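Brovedeck Neighbors Help
Home | Browse topics | Ask | Log in

Household & Cleaning

Can I refill pump bottles from a bulk jug without making a mess (and is it worth it)?

Posted April 11, 2023 by Saskia Gilchrist

Hi all! So we are a family that goes through a frankly silly amount of hand soap and lotion. Two kids, a dog who rolls in things, and my husband works on engines, so the bathroom sink gets used all day long. I finally did what my sister has been bugging me to do and bought one of the big Nurkano refill jugs from the warehouse place out past Hollis. I think it was $49 for the jug, which made me gulp a little at the register, but the soap is nice and thick and smells like almost nothing, and that's how I like it.

My trouble is getting it from the jug into the bottles. The first time I tried it I had soap down the side of the cabinet, on the floor, and in my sock. The jug is heavy when it's full and it glugs. I tried a kitchen funnel and the soap just sat in there like pudding. I also have a couple of old bottles where the pump won't pop back up anymore, and I don't know if those are trash or if there's a trick to it.

Also, can I put a new kind of soap on top of the old kind? There's usually an inch left at the bottom that the tube doesn't reach and I hate throwing it out. Thanks in advance — I know this is not exactly a world-class problem.

2 replies

Sofia Fonseca

Oh I have been there, sock and all! I've been refilling for years now and I have opinions, so here goes.

Which bottles to keep

Keep the ones with a wide body and a screw cap with ridges on it, so you can get a grip when your hands are slippery. Skip anything tall and skinny, it'll tip over on you the minute you turn around to get the jug. My best ones are plain old white plastic bottles that lotion came in. I have some pretty glass ones from my cousin's wedding shower too and they look great, but I've dropped one in the sink and I don't want to do that again. If you're mixing and matching pumps, check that the cap threads on all the way down, because they are NOT all the same size even when they look it. 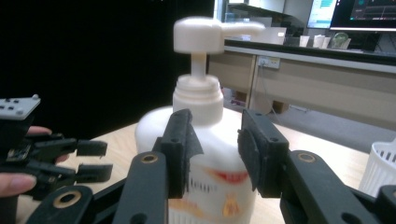

Getting the soap in

Set the bottle down in the sink, never on the counter. Forget the kitchen funnel, the hole is way too small for thick soap. You want one with a wide neck, like the kind for canning jars if your bottle will take it, or just cut the top off a water bottle and turn it upside down. Don't pour straight from the big jug either. I pour into a measuring cup with a spout first (over the sink!), then from there into the bottle. It's one more thing to rinse but you're not wrestling the jug.

Go slow and stop well below the neck. The pump tube takes up room, and if you fill to the top it all comes up over the threads when you push the pump back in. Ask me how many times.

Pumps that stick

Usually it's dried soap. Take the whole pump off, stand it in a mug of hot tap water, and let it sit while you have your coffee. Then pump clean hot water through it until it runs clear and the top springs back. If it's still stuck after that I toss it. You can buy new pumps by themselves, I got mine at Dristwood, the hardware place, in a pack of 8.

As for the inch at the bottom, I turn the bottle upside down in a cup overnight and pour what's left into the bottle by the laundry sink. I wouldn't mix two kinds. I did that with a clear one and a creamy one and got something like cottage cheese. Wash the bottle out, let it dry all the way with the cap off, then fill it.

Is it worth it? For us yes, but more for not having to run to the store every week. I write the kind of soap on the bottom of the bottle with a marker too, after I washed my hands with conditioner for most of June.

dockside_ray

just buy the foaming kind and water it down, one part soap to a few parts water. lasts forever. you need the foaming pump tho, a regular one will only squirt it at you

Saskia Gilchrist

Sofia, the measuring cup thing worked!! Barely a drip. One of the stuck pumps came back to life too and the other went in the trash. Ray, the kids would use that up in a day making beards, but thank you.

Related in Household & Cleaning
Soap scum on a glass shower door
How long does an open jug of detergent keep?
Where to recycle pump tops near Hollis
Getting a sticky label off plastic
Best shelf liner for under the sink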